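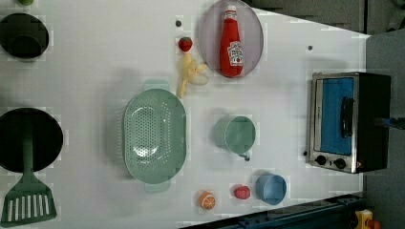
Tabletop with a plate, colander, mug, and toy food, seen from overhead.

Brellden Guest Correspondence Collection: Data Card

Version 2
Released 29 March 2020

Summary

The Brellden Guest Correspondence Collection contains 587 message threads between short-term rental guests and the staff who manage the properties. The threads were written in English and cover the period from first inquiry to departure. Each thread has been stripped of identifying details, divided into individual messages, and assigned one main topic. The collection is released for the study of customer service language and for the development of tools that sort incoming mail by subject.

The collection is maintained by Brellden, a property management office responsible for vacation apartments and cottages in Miltilthorpe and Drarkau. Annotation was carried out under contract by Hajdu, a records and indexing firm.

Contents of the package

threads.csv — one row per thread, with the thread number, location, season, booking length, and main topic
messages.csv — one row per message, with the thread number, position in the thread, sender role, and text
topics.txt — the topic list, with a definition and notes on borderline cases for each entry
changes.txt — differences between the first version and the present one
license.txt — terms of use

All files are saved as UTF-8. Fields in the two tables are separated by commas, and text fields are enclosed in double quotation marks. Line breaks inside a message have been kept.

Source of the messages

Messages reached the office by email and through the contact form on the booking page. Telephone calls were not recorded and do not appear. Where a guest called and then wrote to confirm what had been said, the written message is included, and the reader may notice references to a conversation that is missing from the thread.

Only guests who agreed to the research use of their correspondence at the time of booking are represented. Consent was optional and had no bearing on the rate or on the terms of the stay. A guest who later withdrew consent was removed in full, together with the staff replies.

Threads from owners, contractors, and cleaning companies were excluded, as were advertisements and messages sent to the office by mistake.

Topics

Each thread carries one of 14 main topics. The most frequent are arrival and key collection, parking, kitchen and household equipment, heating and hot water, pets, deposits, changes to a booking, and lost property. The remaining topics are described in topics.txt.

Two borderline cases arose often enough to need a fixed rule. A guest asking whether a high chair or crib is provided is placed under household equipment, even when the request is made as part of a booking change. A complaint about noise is placed under neighbors when the source is outside the building and under building when the source is inside it. Where the source could not be determined from the text, the annotators used building.

Threads that raise several matters were assigned to the one that received the most text. This rule is simple to apply but does understate certain topics. Questions about trash collection, for example, are usually added as a closing line to a longer message about something else, and users interested in such questions should search the message text directly.

Annotation procedure

Two annotators at Hajdu read every thread independently. Disagreements were referred to a third reader, whose decision was final. The annotators worked from written guidelines and did not have access to booking records, prices, or guest reviews.

Sender role was assigned automatically from the mail system and then checked by hand. The permitted values are guest, staff, and automatic. The last of these covers booking confirmations, payment receipts, and the standard arrival letter.

Removal of personal information

Names, street addresses, telephone numbers, email addresses, vehicle registrations, and door codes were replaced with bracketed labels such as [NAME] and [CODE]. Property names were replaced with a neutral number that remains the same throughout the collection, so that threads about one property can be studied together. Exact dates of stay were replaced with the season.

Replacement was done by software and reviewed by a person. Users who find a detail that should have been removed are asked to report the thread number to the office and to refrain from quoting the passage — a corrected file will be issued to all registered users.

Known limitations

The two locations are not evenly represented. Miltilthorpe is a summer resort with a short season, while Drarkau receives guests through the winter, and questions about heating come almost entirely from the latter.

Staff replies were written by a small team using shared templates. Many openings and closings are therefore identical, and a model trained on the replies may learn the template in place of the answer. Users should consider removing repeated passages before training.

Around 10 threads contain passages in a language other than English. These have been left in place and are marked in the season table note within changes.txt.

The collection should not be used to judge the quality of individual properties or the conduct of individual guests. It records what people chose to write about, and a stay that passed without incident usually produced very little mail.

Changes in this version

Topic definitions for deposits and for booking changes were rewritten. Duplicate threads caused by forwarded mail were merged. The column formerly called type is now called topic in both the table and the documentation.

Terms of use

The collection may be used for research and teaching without charge. Redistribution of the files, in whole or in part, requires written permission from Brellden. Short quotations in published work are permitted, provided that the version number is given.

Maintenance

The next review is planned for October. Corrections received before that time will be listed in changes.txt, and registered users will be notified by email when new files are available.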